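Guía de puesta a punto del piso – Apartado 4: el rincón de la caja grande

Antes de empezar, una cosa: este apartado lo he reescrito ya un par de veces, así que si tenéis impresa la versión vieja, tiradla. La de ahora cuenta con el panel beige colocado, la tela colgada y el limpiador nuevo. Se hace en una mañana tranquila, con la radio puesta y sin prisas (yo la pongo bajita, que las paredes del edificio Assunção son de papel).
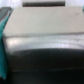
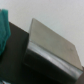 4.1 Lo que vais a necesitar

Sacadlo todo antes de mover nada, que luego una está con las manos llenas de espuma buscando el trapo por toda la casa:

– Dos paños de microfibra, uno para mojar y otro para secar. De colores distintos, por favor.
– Limpiador Zastitz, el de la botella de 700 ml. Diluido, nunca a chorro.
– Una goma de borrar blanca de las del cole.
– Un nivel pequeño.
– Cinta métrica.
– Fieltros adhesivos Brudus, referencia 1031. Vienen en plancha y se recortan con tijeras normales.
– Una manta vieja para el suelo.

Si falta el Zastitz, con agua tibia y una gotita de jabón de platos se apaña uno igual de bien. Lo que no vale es el limpiacristales.

4.2 Despejar el rincón

1. Quitad lo que haya encima del panel. Todo. Sé que da pereza, pero levantar el panel con las llaves y el correo encima acaba siempre con las llaves detrás.

2. Descolgad la tela verde azulada con cuidado. Cogedla por arriba con las dos manos y bajadla sin tirar de los pliegues. Si toca lavarla, programa corto y agua fría, sola, que ese color yo no me lo juego con nada blanco. Si no toca, la sacudís por la ventana y a la silla.

3. Extended la manta en el suelo, pegada al rincón. Ahí va a descansar el panel mientras limpiáis lo demás.

Atención: la pared blanca se marca con mirarla. Al retirar cosas, primero hacia fuera y luego hacia arriba. La pintura es Sturnari mate, y cada retoque que le he dado se nota a la luz de la tarde.

4.3 Limpiar las superficies claras

4. Empezad por el panel beige. Paño húmedo, bien escurrido, de un lado a otro y siempre en la misma dirección. Como es liso y mate, los círculos se ven después cuando da la luz de lado – y a mí me ponen mala.

5. Hay una manchita oscura hacia la derecha. Pequeña, muy tenue, pero yo la veo cada vez que paso. Probad primero con la goma de borrar, suave, como quien borra un lápiz. Si a la tercera pasada sigue ahí, dejadla en paz. No rasquéis con la uña, ni con la espátula de la vitro, ni con ninguna de esas ideas que vienen cuando uno ya está cansado.

6. Repasad el canto de arriba con la esquina del paño seco. El polvo se queda en el borde y luego baja todo junto cuando se levanta el panel.

Nota: si habéis usado jabón, pasad otra vez solo con agua. El jabón deja una película que al día siguiente coge todo el polvo del barrio.

4.4 La banda plateada

7. Esta parte es la agradecida. Humedeced apenas el paño, pasadlo a lo largo de la banda, de izquierda a derecha, y secad enseguida con el otro. Es brillante y refleja todo lo que tiene encima, así que cualquier huella canta muchísimo.

8. Para la junta entre el panel y la banda, doblad el paño en pico y recorredla despacito. Nada de palillos ni cuchillos.

9. Agachaos y miradla desde un lado. Si hay vetas que cambian de sitio cuando os movéis, son reflejos y no hay nada que hacer. Las que se quedan quietas son vuestras: otra pasada en seco y listo. (La primera vez estuve un cuarto de hora frotando el reflejo de la lámpara, os lo cuento para que no os pase.)

4.5 Las partes oscuras

10. La superficie redondeada negra, la de debajo de la banda, se limpia en seco. Paño suave, de arriba abajo, siguiendo la curva. Si veis una línea fina que la cruza, pasad por ella con el paño plano y sin apretar.

11. Al panel marrón oscuro le basta el plumero. Es mate, y la humedad le deja cercos hasta que seca del todo, con el susto correspondiente.

Precaución: no uséis en lo oscuro el paño de lo claro. Suelta pelusilla y acabáis limpiando dos veces.

4.6 Volver a montar

12. Pegad los fieltros Brudus por detrás, en las esquinas que miran a la pared. Apretad cada uno con el pulgar y contad hasta veinte.

13. Acercad las piezas a la pared. Yo dejo 76 mm de hueco, medidos con la cinta arriba y abajo, para que corra el aire y quepa la mano cuando se cae algo.

14. Poned el nivel sobre la superficie de arriba, primero a lo ancho y luego a lo largo. Si la burbuja se va, corregid con un fieltro doble en la esquina baja.

15. Colgad otra vez la tela a la izquierda del panel oscuro. A mí me gusta que caiga suelta, con sus arrugas y todo, y es el único toque de color fuerte del rincón, así que no la escondáis detrás.

16. Dejad la parte de arriba vacía hasta la noche. Luego ya, lo que queráis, pero con posavasos!

Para pedir más fieltros, en el cajón de la entrada está el folleto; el código de la plancha grande es 3078.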